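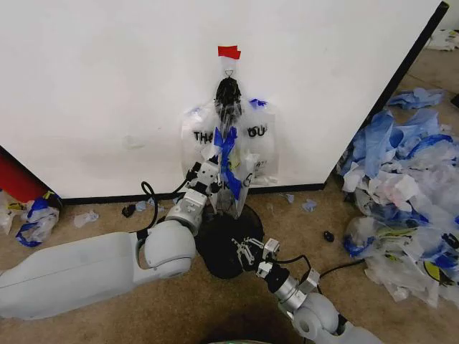
3.2 How traders came to hear of the rules

We turn now to the question of how small firms in Gondau and Sorngate first learned that they needed a licence at all. Of the 90 traders who answered our letter, 53 had found out from another trader, often over a cup of tea or while waiting to be served at the wholesaler's, and only 14 had read the council's own leaflet before they opened. We were rather touched by how freely people spoke about this, and we are grateful to them, for it can't be pleasant to tell a stranger that you worked a whole season without the right papers.

Figure 3. A bag fixed to a wall with red tape.

The picture in Junbridge was a little different. Renewal notices there go out by post in December, and traders told us (with some feeling!) that they arrive in the busiest weeks of the year and are easily put to one side. Most of those who missed the date had meant to renew, and several had the form half filled in. We come back to late renewal in section 4, where we set the Junbridge replies beside those from Kallio, whose office sends a second reminder before any licence is suspended.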